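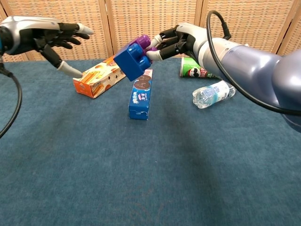 2024-08-14

Notes on the map room job, mostly so I don't have to work all this out again next time.

Spent the morning on the ration returns for the Wusham garrison, the August 1914 bundle. I'd been putting it off (the handwriting is dreadful) but once you get your eye in it goes along quite nicely. The clerk has a habit of writing his sevens like ones with a hat on, and I'd already typed up a whole page before I noticed. So: anything transcribed before page 46 needs another look at the sevens, please. I've put a pencil tick in the margin of the printout where I'm sure.

The big thing I wanted to find was when the reservists turned up. The regimental history says they all arrived together, bands playing, crowd at the station, the lot. The returns don't bear that out at all! Bread goes up by 68 loaves on one day, then nothing, then it jumps by more than 300 when the second lot come in. My guess is that the first party walked over from the Beltine depot and nobody thought it worth a band. I'd love to find a railway warrant for the second lot, but the warrants box is in with the harbour papers and I haven't been down there yet.

Horses are a muddle. The forage column and the horse column disagree on nearly every sheet, and I can't tell if that's officers' chargers being counted somewhere else or plain bad adding up. Left both sets of numbers in as written. Please don't correct them in the spreadsheet, even where it's obvious - add a note in the comments column and leave the figure alone.

Then the afternoon went on the database, which was less fun. Import fell over 3 times. First go it didn't like the blank rows between weeks. Second go it read "do." as a word instead of ditto, so we had a garrison living on something called do. for most of the month. Third go was my own fault, I'd picked the old template. Worked after that, and the sheets are all in the test copy. Nothing is in the live one yet.

Also had another read of the Hafþórsson diary while things were loading. It's the merchant skipper's one, stuck in harbour when war was declared and very cross about it. He mentions soldiers sleeping in the net loft and says they ate his cook's entire stock of salt fish, which would explain why the meat issue is so low that week. I do want to be careful here, as he gets his dates wrong elsewhere (he has the mobilisation notice going up a day before it was printed). But he's good on weather, and the rain matches what the returns say about spoiled hay.

The catalogue needs his name spelled with the þ, by the way. Searching for it with "th" finds nothing at the moment, so I've added that as a second spelling.

Still to do:

- recheck the sevens
- warrants box, harbour papers
- ask Beltine whether their depot daybook survives, and if it does, whether we can have scans
- find out what "T.K. biscuit" means - it comes up on every sheet after the second party arrives
- new pencils, the soft ones

Bundle is back on the trolley with a slip in it at the page I stopped on. The last few sheets are stuck together at one corner and I haven't tried to part them.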